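Proceedings > Work and Automation > Fallahi Catering Study > Section 5

5. Changes in the working day

Before the Postwood system came into use, the staff at the Mamivden dining rooms set the tables, filled the fruit plates and cleared up afterward on a single shift. The morning crew was five people. Each of them did a bit of everything, and the order of the work was settled by talking.

The crew is still five, but the jobs have been split. Two people now spend most of the morning with hand-held grippers, picking up and placing items so that the movements can be recorded and used to train the arm that does part of the plating. The other three do what they did before, with less help at the busy hour. In interviews, this was the change they raised most often, and several said the talk across the table had dropped off.

The recorded work is slower than the old work. A worker with a gripper has to open it, line it up and close it on one item at a time, where a bare hand would take two or three. Round fruit was named as tiring on the wrist. We logged 963 picks over nine mornings, and workers asked for a break sooner on fruit than on cutlery or boxes. Figure 3 is from the fruit task.
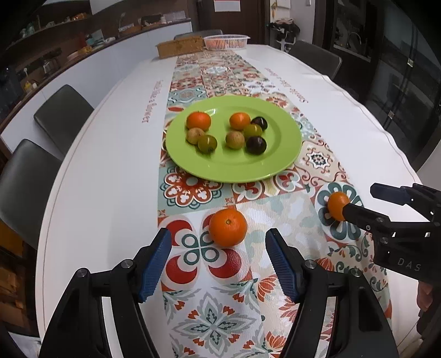
Figure 3. Fruit task at a dining table, with two hand-held grippers in use. One is closed on a small orange; the other is open near a larger one.

Pay did not change when the jobs were split, and this caused some bad feeling. Workers on the grippers felt they had taken on a new skill. Workers on the floor felt they had taken on more tables. Jillier, the contractor that runs the dining rooms, began rotating the two roles in December, and complaints about workload fell after that. Complaints about wrist strain did not, and they now come from the whole crew.

Contact | Copyright Fallahi Catering Study | Back to top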